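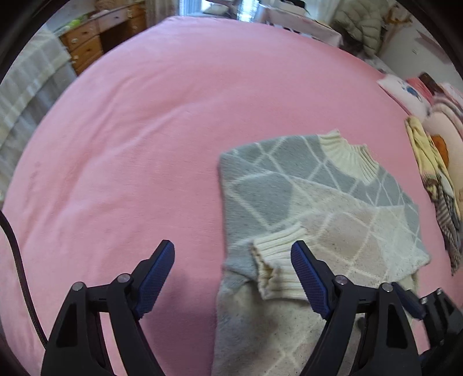
A turtleneck sweater in gray and cream on a pink bed sheet, with one sleeve folded diagonally across the body.

Sweater folding

Sweater folding is the household practice of reducing a knitted garment to a flat, compact shape for storage on a shelf or in a drawer. It is generally treated as a branch of laundry, although it is carried out at some distance from the washing machine and often several days later. Unlike shirts, sweaters are seldom ironed and are poorly served by hangers, which leaves folding as the usual method of keeping them. The main alternative, the chair, is discussed below.

Contents
1 Background
2 Surface
3 Methods
3.1 Square fold
3.2 Diagonal sleeve fold
3.3 Rolling
3.4 Hanger fold
4 The turtleneck
5 Patterned knits
6 Storage
7 Common faults
8 The chair
9 See also

Background

A knitted fabric is made of interlocking loops and stretches in most directions, including several its owner would not have chosen. When a sweater is hung by the shoulders, its own weight pulls on those loops. Over a season the body grows longer and the shoulders take on small peaks where the hanger ended, a condition known in some households as "hanger ears." Folding spreads the weight of the garment over a flat surface and avoids both problems.

The same elasticity makes the sweater awkward to fold. A woven shirt has seams and a placket to work from, and it will hold a crease long enough for the next one to be made. A sweater has soft edges and no crease worth the name. Thick ones tend to open again when released, in the manner of a book with a new spine.

Instructions for folding were at one time passed down at home, usually in the form of a remark made while refolding somebody else's work. Printed guidance later appeared in household manuals and on care cards sewn or tucked into the garment. The Zomereo Home Linen Handbook, now out of print, gives 17 methods for knitwear, of which the last four differ only in what is done with the left cuff.

Surface

Most sweaters are folded on a bed. The bed is wide, clean enough, and at a tolerable height for anyone who does not mind bending. It is also soft, and the mattress gives under the hand each time a fold is pressed. A table is firmer and easier on the back, but tends to have things on it.

A fitted sheet pulled tight makes a better surface than a quilt or a blanket, which can catch on the knit and travel with it. Plain sheets are sometimes recommended on the grounds that the outline of the garment is easier to judge against them. Color matters only in that a cream sweater on a cream sheet has to be found before it can be folded.

The sweater is laid out, either face down or face up depending on the method, and smoothed from the middle toward the sides with the flat of the hand. Tugging at the hem to straighten it is discouraged by most writers and practiced by most people.

Methods

Square fold

The square fold is the method seen on store shelves. The sweater is placed face down. One side is brought in toward the center of the back, and its sleeve is then turned down so that it runs parallel to the side of the body. The second side is treated the same way. The hem is brought up to the shoulders, in halves or in thirds, and the finished piece is turned over to show the front.

Stores often use a folding board, a stiff rectangle placed below the collar, so that every sweater in a pile comes out the same width. The knitwear retailer Gramow issued its branches a board 43 centimeters long and required it to be returned to a hook when not in use. A large magazine, or the lid of a game, is the usual domestic equivalent, and is not returned to a hook.

Diagonal sleeve fold

In the diagonal sleeve fold the sweater lies face up and the sleeves are laid across the chest one after the other, each at a slant, so that the cuffs come to rest near the opposite side of the hem. The body is then folded upward over them. It is quicker than the square fold, and needs no turning over, and it gives a packet with a slight ridge through the middle where the sleeves overlap.

The method has a good deal in common with what a sweater does by itself when dropped on a bed, and the two can be hard to tell apart at an early stage. A single sleeve lying across the body may be the first half of a fold or simply where the sleeve went. Observers coming into the room are advised to wait before commenting.

Rolling

Rolling is preferred for travel and for deep drawers. The sleeves are folded in, the garment is halved lengthwise, and the whole is rolled from the hem toward the neck. Light knits roll well. A heavy sweater produces something with the size and general manner of a bolster, and two of them will fill a weekend bag to the exclusion of trousers.

Some owners roll from the collar downward. This leaves the hem on the outside, where its ribbing helps hold the roll together, but it puts the bulkiest part at the core and makes the roll lopsided from the first turn.

Hanger fold

The hanger fold is a compromise for closets without shelves. The sweater is folded once lengthwise, sleeve on sleeve, and draped over a hanger so that the body falls on one side of the hook and the sleeves on the other, with the hook emerging at the armpit. The weight rests on the bar. Described in words the hanger fold is nearly impossible to follow, and most people who use it learned it by being shown twice.

The turtleneck

The high collar is the principal difficulty of the subject. Ribbed collars are springy and tend to bunch, and a collar that has been neatly flattened will often have risen again by the time the hem is brought up to meet it.

Three treatments are in use. The collar may be left standing out beyond the fold, which is simple but makes the packet longer than its neighbors. It may be folded down once against the front, as in wear. Or it may be turned to the back and trapped under the body, which gives the flattest result from above and a noticeable lump from below. Stacks of turtlenecks folded in this last way lean toward the front of the shelf and are usually arranged with every second one reversed.

A care card issued with sweaters from the Işık mill advised owners to "fold the neck last and do not argue with it." The wording was dropped from later printings.

Patterned knits

A geometric pattern is both a help and a reproach. Stripes show at once whether the hem has been folded level. Large diamonds and rhombuses are less forgiving, as their lines already run at an angle and a crooked fold makes some of them look straight. Folders with an interest in the matter choose a row of points and keep it along the center of the finished packet.

Where a sweater changes color between the upper and lower body, the number of folds decides which part will be on view in the drawer. Folding in halves shows one color and folding in thirds may show another. An owner who does both on alternate weeks can spend some time looking for a sweater that is in front of them.

Raised designs such as cables and bobbles should not be pressed flat. They add to the thickness of the packet and are a common cause of drawers that close most of the way.

Storage

Folded sweaters are stacked on shelves, heaviest at the bottom, or filed upright in drawers with the fold at the top. Stacking is easier on the garment than it is on the owner, who usually wants the second from the bottom. Upright filing gives each sweater equal access but depends on the drawer being full. When one is taken out, the others lie down.

A survey of closets in the district of Mekden recorded 2,687 folded sweaters in 101 households. It did not record how many had been folded on learning that the survey was coming. The most common position for a stack was the top shelf, and the most common item on top of the stack was a hat.

Garments put away for the summer should be clean and fully dry before folding. Opening and refolding them partway through the season, usually in August, keeps the creases from settling along the same lines. It is also the month in which fewest people wish to handle wool.

Common faults

Uneven width. The two sides have been brought in by different amounts, so that the collar sits off center. The fault generally becomes visible at the last fold.

Escaped cuff. One cuff projects from the packet at the side or below the hem. It may be tucked in without unfolding the rest, and this is how it is nearly always dealt with.

Slump. The packet was folded in too few stages for its thickness and opens when placed on its side.

Inside sleeve. One sleeve is still inside out from being taken off. Opinion is divided on whether this is a fault of folding or of undressing.

The chair

In many bedrooms a chair serves as intermediate storage for sweaters that have been worn but are not considered due for washing. These are laid over the back, or placed on the seat in a partly folded state, with the sleeves gathered in as a gesture of intent. Wool does benefit from airing between wearings, a fact widely known among people who own such a chair. The period of airing has no agreed upper limit.

See also

Clothes drying rack
Darning
Fitted sheet, folding of
Laundry basket
Moth prevention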